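Forty Minutes on Bottles: collecting two-handed examples for Istik
Speaker notes, Friday, January 10, 2020. Protunholm, small hall. Slot is 40 minutes with questions.

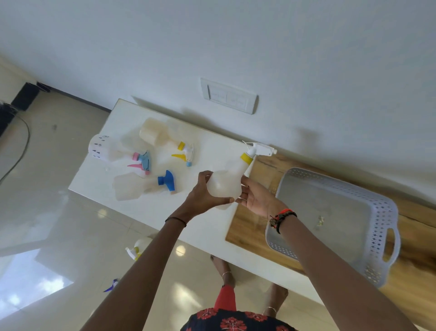

Start without the title slide. Say who I am, say that I run collection for Istik and that the training side belongs to Eirini Chrysikopoulos, who is in the second row and will take anything to do with the model. There are two Eirinis on this project. Eirini Manolakis is the one who wrote the labelling guide. If people mix them up in questions, just point.

What the talk covers: how we gathered 2810 short recordings of people handling spray bottles, what we asked them to do, what we threw away and what we would change. It does not cover the arm, the grippers or the cost of either. Pieter Potgieter spoke about those in August and his slides are on the shared drive.

Why spray bottles

People ask this first, so get it in early. The customer at Stustport fills and packs household cleaners. They wanted a system that could take a bottle and a sprayer head, put them together and set the result down facing the right way. Their existing line does this well for one shape of bottle. They change shape often, and each change means new fixtures and a few days of somebody adjusting rails.

A spray bottle is awkward for a learning system in several ways at once. The body is often see-through or close to it, so the edge is hard to find against a pale surface. The head has a front and a back. The dip tube is thin and bends, and it has to go in first. The collar has to be turned while the body is kept still, so one hand alone is not much use.

Say here that we did consider starting with jars. Leonadis pushed for jars. (Spelling on the slide is wrong, it is Leonidas Margaritis. Fix before the talk.) Jars would have been quicker and the customer would have had no use for them.

What a recording is

One person, one head camera, one table. The camera looks down at the hands. We record from the moment the hands reach for the first part until they let go of the last one. Most recordings have a single goal, such as fitting a head to a body, taking one off, or turning a bottle so the nozzle faces right. Longer ones string these together.

We give the goal in one sentence and leave the method to the person. This was argued over for weeks. The first guide told people which hand to use and where to put their fingers. The recordings were tidy and the model learned one way of doing things, then failed when a bottle came in at a different angle. Eirini Manolakis cut the guide from 46 lines to a single page and the variety came back.

Talk through holding, slowly, as this is the part people write down afterwards. With a smooth bottle a person will often curl the fingers of one hand round the body and put the other hand flat underneath. The lower hand is doing real work, taking weight and stopping a slip. In our first labels it was marked as idle, as it was not closing on anything. We now have a separate label for support. A hand can be gripping, supporting, reaching or resting, and both hands are labelled all the time.

Ask the room how many of them label both hands. Wait for an answer.

Setting up the table

We ask for several bottles and heads on the table at once, in no order. Loose heads next to whole bottles, bottles on their sides, colours mixed. If only the needed parts are out, the model never learns to choose between them, and on a real line there is always something else lying there.

We also ask for a second surface where there is one. A tray on a board next to the main table is fine. The join between two surfaces gave the early model a lot of trouble. It treated the line as an edge and would not reach over it.

Mention colour. A blue or pink trigger on a white table is easy. A clear bottle on a white, shiny table is hard, and we want plenty of those. We had a rule at first that the bottle must stand out from the table. Leonidas took it out after he looked at footage from the Stustport line, where the belt is white and half the bottles are clear. Any rule that makes the recordings easier to look at should be checked against the place where the thing will run.

Light: whatever the room has. Sun through a window, ceiling lights, both. We do not ask for blinds to be drawn. Reflections on a glossy top are kept. The only recordings we turn down for light are those where the hands themselves can't be made out.

People and places

Most of the collecting is done in homes and small workshops. Giuliana Quintero runs this side and visits each new place once before any recording starts. People wear what they normally wear. Bracelets, rings and long sleeves stay on. We had a request from the training side to have bare wrists, and we tried it for a week and dropped it. A hand finder that has only seen bare wrists is a poor one, and being told to take off a bracelet you always wear is annoying.

Consent is signed for each person, in their own language, and can be withdrawn later. If someone withdraws, we delete the recordings and the labels, and the next model is trained without them. This has happened twice. Give that plainly and move on. If anyone asks who, the answer is no.

Nothing with a face goes into the set. The camera points at the table, so this is rarely a problem, but mirrors and windows catch people out. Giuliana looks for them on her visit.

Pay is by the hour. We tried paying by the recording for the first fortnight and got very fast, very similar work. Don't spend long on this unless asked.

Checking

Mahmoud is our checking tool (named after the cat at the old office, if anyone asks). It plays each recording at double speed next to its labels. The checker has three keys: keep, send back, throw away. It used to have a score from one to ten and no two checkers agreed on what a six was.

Things that get a recording sent back: wrong goal written down, label for a hand that is out of view, start or end in the wrong place.

Things that get it thrown away: hands out of view for more than 2 seconds during the main action, camera slipped so far that the table is mostly gone, sound of a private conversation on the track. We now strip the sound before anyone sees the file. We should have done that from the start.

A thing that does not get it thrown away: dropping the bottle. Parts end up on the floor and that is normal. If the person picks the part up and carries on, we keep all of it and label the drop. If they leave it there and use another one, we keep that too. The early set had no drops at all because people stopped and began again when they fumbled, and the model had no idea what to do once something had gone wrong. Getting people to carry on after a mistake took more effort than anything else in the guide. They feel they are handing in bad work. Giuliana now drops one herself during the visit and carries on talking.

PLAY CLIP A. It has no sound. Let it run to the end before speaking. Then CLIP B, same task, different person, opposite hands. Leave both on screen while taking the first question if there is one.

What the numbers say

One slide only. Number of recordings in the set, 2810, after checking. Say clearly that this is after checking. Do not put up the success rate from last month; the customer has not agreed to it and Pieter will be asked about it in the corridor anyway.

What I can say is that the model got better when we added places, and hardly moved when we added more recordings from a place it already knew. Ten recordings in a new kitchen were worth more to us than another afternoon at the same bench. Eirini Chrysikopoulos has the curve if people want to see it and she has said she is happy to show it on her laptop.

What we would change

Write down the bottle type at the start. We went back and did it by hand for the whole set and it was a dull month's work.

Record taking apart as much as putting together. We have far too little of it. Running the putting-together clips backwards does not help — people do not unscrew a collar the way they screw it on, and the tube behaves differently coming out.

Keep the old labelling guides. Two versions were saved over and we can't say for certain which rules some of the early labels followed.

Have one person who can say no to new labels. At one point we had a label for tapping the bottle on the table. It was used by one checker.

Questions likely to come up

Will the set be shared? Not this year. The consent form covers use by us and by the customer only. A new form is being written.

Why not use simulation? We do, for reaching. Thin bendy tubes and soft plastic that gives when squeezed are still poor in the simulator we have.

Why a head camera and not one fixed above the table? We have both at Protunholm. In homes a fixed camera means a stand, and the stand gets knocked. The head view also moves when the person looks for the next part, and the training side found that useful.

Left-handed people? Yes, and we want more. Anyone interested can speak to Giuliana at the break. She will be by the coffee with the sign-up sheet until the next session starts.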